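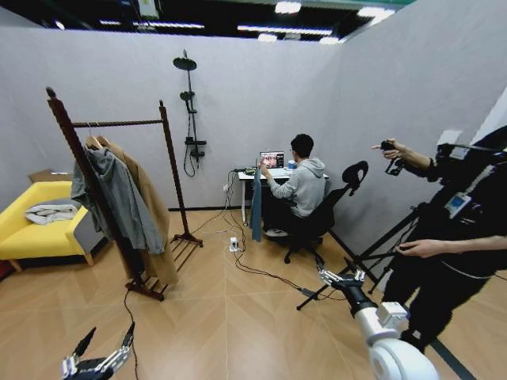 Coat racks were the reason I drove out to the Doladix open day in November, and I came home wanting to rebuild my whole hallway! Doladix makes wooden hall furniture, and for one afternoon they let people wander through everything. The dark rack with the slatted base, set on a pale chevron floor, won me over right away. I had been planning on painting mine white (not anymore).

The finishing shop was my favorite stop. It smells of beeswax, and they get through 40 cans of it a month.
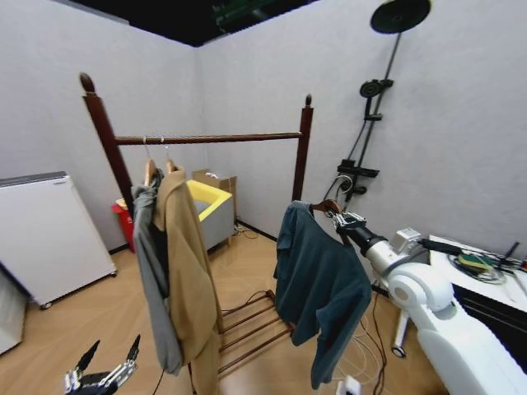

*Photo: Ívar Hauksdóttir*

Ívar let us try the lathe where finials are turned. Mine came out like a lumpy pear, but I'm keeping it. Their big model, the Stiltura, is rubbed down by hand between coats of oil, and they sell roughly 500 a year.

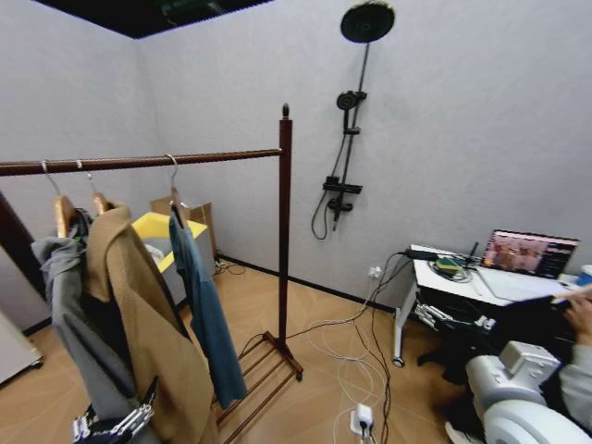
## Lunch and the offcuts shed

Soup in the canteen, very good rye bread, then straight to the shed. Offcuts go by weight, and I filled a whole crate with ash and beech

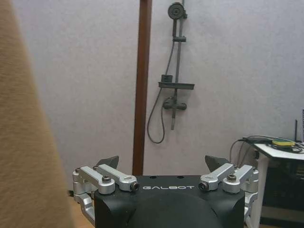 plus one long piece of cherry that barely fit in the car. Parking is behind the Wan building, and the gate closes at 4 p.m., so go to the shed early!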